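Learning to Lead Together
How a mid-sized employer rebuilt its supervisory layer through team coaching

October 14, 2025

When Ollora merged its two regional service divisions, the board gave most of its attention to premises, contracts and systems. The people expected to make the new arrangement work day to day, the supervisors and section heads, received a revised organisation chart and a half-day briefing. Within a few months the effects were plain. Decisions that should have been settled between two desks were being sent upwards, meetings were repeated with different attendance, and several experienced section heads had asked to return to specialist posts.

The organisation's response was a programme of team coaching, delivered by the consultancy Merkeo and now in its second year. It has attracted interest from other employers of similar size, partly because it was modest in cost and partly because it was directed at a group which is often overlooked. Senior leaders are routinely offered executive coaching. New recruits are given induction and a mentor. Those in between are generally promoted on the strength of technical ability and left to acquire the rest by observation.

The middle of the organisation

Ollora employs 3,000 people across its service centres, workshops and administrative offices. Of these, 178 hold a post with direct responsibility for the work of others. Before the programme began, each was invited to a confidential interview, and 151 accepted.

The interviews produced a consistent picture. Supervisors felt well informed about targets and poorly informed about the reasoning behind them. Many were unsure how much authority they held over rotas, small purchases and informal warnings. A larger number than expected said that they had never discussed their own work with a colleague at the same grade. They knew one another by name and by email signature, and little more.

"We had been treating this as a skills problem," says Meenakshi Murthy, who leads organisational development at Ollora. "The interviews told us that most of the skills were present. People did not have a group in which to use them."

Her team had originally drafted a conventional training calendar, with modules on delegation, appraisal and managing absence. The calendar was set aside, although parts of it were later restored at the request of the supervisors themselves.

Groups drawn across departments

The programme places supervisors in small groups drawn from different functions. A head of repairs may sit with a payroll supervisor, a depot manager and a team leader from customer enquiries. Each group meets monthly with a Merkeo coach for the first half of the year, and without one thereafter.

Sessions follow a settled form. One member presents a current difficulty, the others ask questions, and advice is withheld until the presenter has restated the problem in his or her own words. Several participants found this frustrating at first. Technical staff in particular were accustomed to being asked for an answer and supplying it promptly.
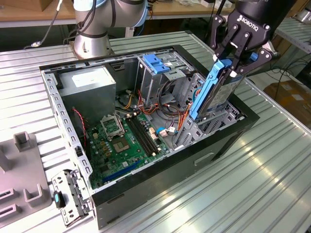
Working with difference

Early in the programme, each group spends a day considering how its members prefer to communicate, plan and respond to pressure. Merkeo uses its own questionnaire for the purpose, known as Pernumine, and coaches are instructed to treat the results as an opening for discussion. Scores are not passed to line managers and do not appear on personnel files.

That assurance mattered. Ollora had used a commercial profiling exercise some years earlier, and staff recalled that the results had found their way into promotion interviews. Two groups declined to complete the questionnaire until the position had been confirmed in writing.

Once it had been, the exercise proved useful in unexpected ways. One group discovered that a long-running disagreement over handover notes arose from a simple difference of habit: some members wanted the full account in advance, while others preferred a brief conversation and found the written version a burden. They agreed a single-page note followed by a telephone call. The practice has since been adopted at 3 other sites.

What has changed

An independent review was commissioned from Mahmoudi, a firm specialising in workplace research. Its interim findings are cautious. Fewer disputes are being referred to senior managers, and requests to step down from supervisory posts have fallen. The reviewers note, however, that the merger itself has had time to settle, and that some improvement might have occurred in any case.

They also record a difficulty with release from duties. Supervisors on shift patterns attended markedly fewer sessions than their office-based colleagues — a disparity which the programme's designers accept they should have foreseen. Evening and early-morning groups will be introduced in November.

Ms Murthy is reluctant to describe the work as complete. Coaches will return to each group once a year, and newly appointed supervisors will join existing groups in place of forming their own. The final report from Mahmoudi will be shared with all participants before it goes to the board.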